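**Aparejo** (albañilería)

El aparejo es la manera en que se colocan los ladrillos o las piedras de un muro para que las juntas verticales de una hilada no coinciden con las de la hilada siguiente. La palabra se usa también para el dibujo que resulta en la superficie, aunque en este sentido algunos autores prefieren "despiece".

## Tipos principales

En el aparejo a soga, el más común en muros delgados, cada pieza se desplaza normalmente la mitad de su largo, o sea el 50 % respecto a la pieza de abajo. En el aparejo a tizón se ve solamente la cara corta del ladrillo. El inglés y el flamenco combinan las dos caras: el primero por hiladas enteras, el segundo dentro de la misma hilada.

Cuando el dibujo a soga se gira 90 grados, las hiladas quedan de pie y las juntas continuas suben de abajo hacia arriba. Esta disposición se emplea sobre todo en revestimientos, porque trabaja peor que la horizontal si el muro tiene que llevar carga. 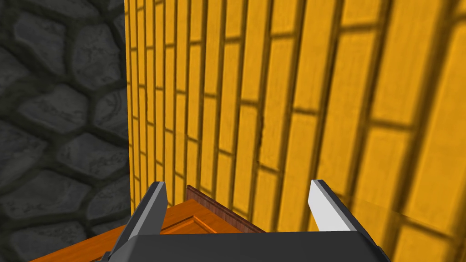 Zoriana Semeniuk opina que el aparejo girado no debería figurar entre los tipos principales, ya que para ella es una decoración y el término "aparejo" supone una función de traba. Bohdan Dovhaniuk, en su manual *Juntas y hiladas*, lo incluye sin reserva.

## Mampostería irregular

En los muros de canto rodado no existe una hilada regular. La traba se consigue con la elección de cada piedra y con piezas largas, llamadas llaves o perpiaños, que atraviesan el espesor. En el muro de contención de Prommont, que tiene aproximadamente 600 metros de largo, las llaves están puestas a distancias desiguales.

## Véase también

- Mortero de cal
- Sillería
- Llaga y tendel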